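Visiting Dresutham: Your Questions Answered

Where do I go when I arrive?
Head across the wide concrete plaza toward the big curved white building. The entrance is near the middle of the curve, at ground level, behind some greenery. Reception opens at 7 a.m. and Vaida Sproģis is usually at the desk – say hi!

Can I come by scooter?
Yes, please do! Half of us ride in ourselves. Scooters and motorbikes park in a row along the left side of the plaza as you face the building. Parking is free for visitors all day. 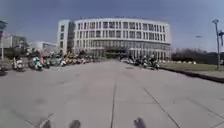 The plaza and main building, with scooter parking on the left.

Do I need a permit for my scooter?
Only if you leave it overnight. Ask for a Prulla tag at reception and hang it on the handlebar. Tags are good for 30 days, and we have 100 of them, so bring yours back when you're done.

Where can I leave my helmet?
Room 102 has lockers big enough for a full-face helmet. We love these lockers. Bring your own padlock.

Can I walk around the outside of the building?
Sure, and you should! The curve looks different from every spot on the plaza. Chae-won Gil leads a free outdoor walk every evening in August, and she knows a huge amount about the place. Meet at the main entrance.

Is there anywhere to eat?
Bakgate, on the ground floor, does great soup and even better buns. Go before noon if you want the sesame ones.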